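Home Visits Archive Contact

We use cookies to keep this site working. Accept Settings

Open day at the Dremon paper mill
2020-02-21

The Dremon mill opens to the public twice a year, in winter and again in August. I went to the winter one. The bus from town takes 30 minutes and stops at the gate. Entry was free, but you had to sign in and put on a hard hat.

Our guide was Hortensia Urrego, who has worked on the paper machines for most of her career. She started us in the pulp hall, where bales of old cardboard go up a belt and into a vat of water. It smells like wet boxes. The noise made it hard to hear her past the second row.

The main machine is 75 meters long. The wet end is open and you can see the sheet form on the wire. Past that come the presses and then the dryers, all behind hoods. It was 92 degrees on the walkway there and people took their coats off. At the far end the paper is wound onto a reel and cut down into rolls for the Krasniqi box plant.

Wilson Londoño runs the small test lab upstairs. He tore strips of paper on a gauge and let the children try. He also showed us how they check moisture, with a sample weighed before and after drying.
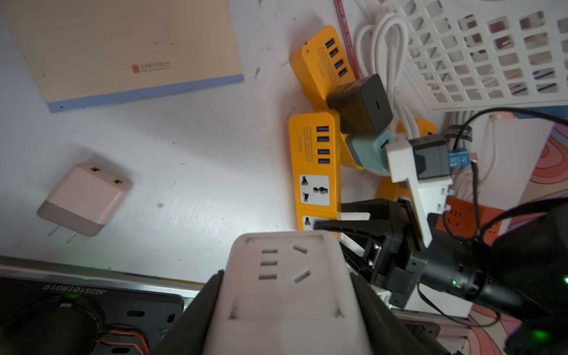

The lunch room was set up with tables for the talks, and I got there early to find a seat near the front. The first talk was on water use and ran long. A white power strip like the one in the photo, with a three-pin socket at its near end, would have been welcome in my row, as my phone was nearly dead by then. The second talk covered the new boiler, which was built by Furer, and there were good questions on ash.

Coffee was free and soup was 8 dollars. The parking lot fills up before ten. Wear closed shoes, as they turn people away in sandals. Sign-up for the August day is at the front desk.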